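The parcel shop at Roseck: "People trust a box more than they trust a letter"

For 13 years she has stood behind the parcel counter in Galbraith Street, in Roseck. She agreed to speak with me on one condition, that I do not write her name, because half of the street has told her its secrets and she does not want the other half to come and ask.

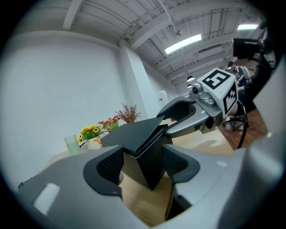
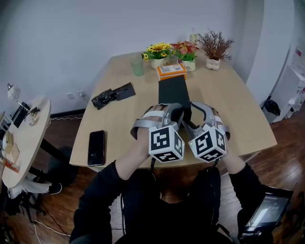
The shop opens at eight, but on Mondays there are people at the door before that, mostly with things they bought over the weekend and do not want any more. She calls this the morning of regrets. I asked her how a person learns to receive so many parcels without going mad, and she answered that first you learn to look at the top. A coloured box with a white label, small print and a barcode, like the orange-and-white one on the table, gives her no trouble, she said, because the label is where the scanner wants it. A plain black box makes her turn it in her hands. "If it is all black and I see no paper, I ask the customer what is the bottom. Very often they don't know. They bought it, they opened it, they closed it again, and they don't know what is the bottom."

She did not plan to work with parcels. Before this she sold wool and buttons in the same room, and the drawers for buttons are still there, behind the counter, full of tape and pens. When fewer people came for wool, the delivery firm Jirnov was looking for shops in small towns where parcels could be left. A man came from the office in Bumham, measured the back wall and told her she could expect 100 parcels in the first month.

"I laughed at him," she said. "I told him, who in Roseck will get 100 parcels? In my first month there were 498. I had them in the toilet. I had them under the table where my mother was eating her lunch."

She kept the number in a school notebook, which she showed me. The first pages are very tidy, with a line for every day and the numbers written in blue. Later there is red too, and some pages have circles from a coffee cup. In the December of that first year she passed 1,000, and after that she stopped writing the sum at the bottom of the page. "What for? The firm has the number. I have the back pain."

I wanted to know what she is paid for each one. She told me, and then asked me not to print it. I can say that it is less than the price of a bread roll, and that she is paid the same for an envelope and for a garden chair.

We were interrupted many times while we talked, so our conversation moved in small pieces. A boy came for football boots. An elderly man brought back a lamp for the second time, because the first replacement had the wrong plug and the second one had no plug at all. She speaks with every customer in the same low voice, and she never reads a surname aloud when there are others waiting. I noticed this and asked her about it.

"In a big city maybe it is nothing. Here, if I say the name and then I bring a box from the pharmacy, everyone knows by the evening. So I ask them to show me the code on the telephone, and I bring the box with the label down. My colleague in Bumham shouts the names. I told her she shouldn't, but she says it goes faster."

Does she guess what is inside? She was silent for a moment and put a piece of tape straight on the counter.

"Of course I guess. Everybody who does this work guesses, and if they tell you no, they are lying. Shoes are easy. Books are easy, they are small and they want to break your wrist. Medicine has its own sound. What I can't guess is when somebody sends to a son or a daughter abroad. Then they put everything in one box, jam and socks and a photograph and a medicine for the throat, and it has a sound like nothing else."

These are the parcels she likes best, and there are fewer of them than before. In the first years the mothers came on the same day as the market, bringing the food already wrapped in kitchen towels, and they would pack on her table. She would lend scissors and give advice. Jars have to stand in the middle, never at the side. A cake must be of the dry kind. Sausage she refuses, and she has had arguments about sausage which she still remembers with their full text. Today, she says, it is often cheaper to order the same jam in the country where the child lives, and have it brought to the door there. The mother pays from her telephone and the child gets jam.

"But it is not her jam," I said.

"It is not her jam, and it is not her handwriting on the lid," she said. "But I don't want to be the old woman who complains. Some of those jars arrived in pieces. One lady's plum jam went through three pullovers."

The returns are another matter, and here her voice became a little harder. By her feeling, more than half of what crosses the counter is going back. Dresses come in, are tried, and go out again with the same smell of perfume. She has customers who order three sizes of everything. She does not blame them, because the last clothes shop in Roseck closed and there is no mirror left in town except the one at home. What makes her angry is the packing. People arrive with the thing in one hand and the torn bag in the other, and they look at her.

"They think the box is my job. The box is not my job. My job is to take a closed box. But what will I do, send away a woman with two small children because she has no tape? So I close it. I buy the tape myself, you can write that."

I asked if she had told this to Jirnov. She had, in a letter, and she received in answer a poster. It shows a smiling family around a well-closed parcel, and it hangs now on the door to the storeroom, where it covers a hole.

There is also the question of what happens to the parcels which stay. The rule is that she keeps each one for a week and then sends it back, but she admits that she bends the rule when she knows the reason. Someone is in hospital. Someone drives a lorry and is only at home every second weekend. One time a wedding dress waited for much longer than it should, on the highest shelf, and the computer sent her a warning every morning. The bride came for it in the end. I asked if the wedding took place, and she said that this was not a question for a parcel shop.

She has thought about the lockers, naturally. A row of them was put up last June beside the petrol station on the road to Bumham, and they work day and night and ask for no wage. At first she was afraid for her shop. Then some of the customers came back to her, the older ones because the screen is placed too high and in the sun one cannot read it, the younger ones because the lockers were full. She went once herself to try it, wearing a hat, she told me, so that she would not be recognised. "The little door jumped open and I was frightened. Otherwise it was all right. It was quick."

What would she miss, if she closed? I expected that she would speak about the people, but she spoke first about the hour after the van has left, between two and three in the afternoon, when the shelves are empty and the floor is swept. She makes tea then and sits on the high chair from the wool days. The next van comes at four.

Then she told me about the letters. Nobody asks her for stamps now, but she still keeps some in a button drawer, the one marked with a mother-of-pearl button. Once in a while a child comes who has to send a real letter for school and does not know where the address should be written. She shows them on the back of an old form. "They write it very small in the corner, like they are ashamed of it. I tell them, bigger, in the middle, a man must read this in the rain. But people trust a box more than they trust a letter now. A letter, they think it is a bill."

When I was putting on my coat, the man with the lamp came in again. He had forgotten to keep the receipt. She had already put it aside for him, under the scissors.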